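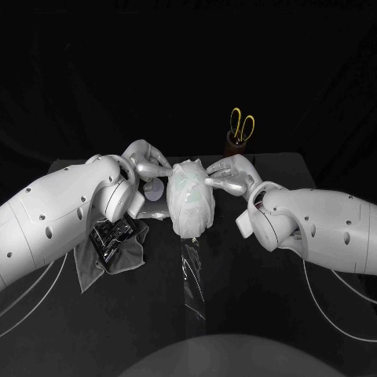
A crumpled plastic bag on a dark tabletop.

Bag bans and the claim that wouldn't sit still
Speaker notes, Jan 21, 2023

Okay, slide's up, let people find seats. Say hi. Mention the coffee is in the hallway and that I don't mind if folks get up for it while I'm talking.

So I want to spend this session on one claim from our last city council race in Mekcombe, and what I did to check it. The claim went like this: "The council voted to fine you $800 for carrying a plastic bag." It was on Facebook, it was on a flyer, and my own neighbor repeated it to me over the fence with total confidence. (Pause here, somebody always has a neighbor like that.)

Ask the room: how many of you would guess it's false? How many true? How many want to see the ordinance first? Good, the third group can go home early!

First thing I did was get the text. The ordinance is 13 pages and most of it is definitions. I read the whole thing at my kitchen table, and I'd ask you to do the same with whatever you're checking, even the dull parts, even the part that defines "produce." The $800 figure really is in there. It's on page 4. It's the top fine for a store that keeps handing out banned bags after repeated written warnings. Shoppers aren't mentioned in the penalty section at all. You can walk down Main Street with a plastic bag on each arm and the ordinance has nothing to say to you.

So the number was real and the "you" was wrong. I see this constantly. A post grabs a real figure out of a real document and then swaps who it applies to. It's hard to knock down because anybody who looks it up quickly will find the number and figure the rest must be fine too.

Next slide, the vote record.

The other half of the claim is "voted to." The council held two votes. The first one, in March, only sent the draft back for changes. The flyer used the date of that one. The final vote came later, and one of the members the flyer blamed had voted no. I missed this on my first pass, by the way. I wrote "the council passed it in March" in my own draft and an editor in Nirnitz caught it before it ran. Tell this story even though it's embarrassing. People relax after it and the questions get better.

Where I found things, for anyone taking notes:
The ordinance, on the city clerk's page, as a scanned PDF you can't search. Bring patience.
The minutes, same page, filed under the year.
The video of the meeting. Watch the roll call yourself, the minutes had a typo in one of the names.
The flyer. A reader mailed me hers. Keep the back side too, that's where the "paid for by" line is.

Then tracing it. The oldest version I could find was a post in a Brokeck neighborhood group, and that one said "stores." It had the fine right and everything. Some 1,000 shares later it was "you." I never found the exact post where it changed, and I said so in the article. Please say so in yours. I got two emails from readers who liked that we admitted it, and one very long one from a man who didn't.

If time is short, skip the next bit and go to ratings.

The Carretero question. People will ask about Carretero, because that town's ordinance does have a penalty for individuals, but it's for dumping bags in the creek, under the litter section. Somebody may have mixed the two up. I don't know that, so don't let me say it like I do.

Ratings. We called it "mostly false." I wanted plain "false," and we went back and forth for most of an afternoon. The argument for "mostly" was the real number. The argument for "false" was that a regular person reading the flyer would come away believing something that can't happen to them. I still lean that way. Get a show of hands, then ask one person from each side to explain. Don't let it run past ten minutes (it will try).

Last thing before questions: the correction. The campaign pulled the flyer off its website but never mailed out a fix. We updated our article to say that, with a note at the top. Show the note on screen and read it out loud.

Questions. Repeat each one into the mic, the back row couldn't hear last time. Handouts are on the chair by the door.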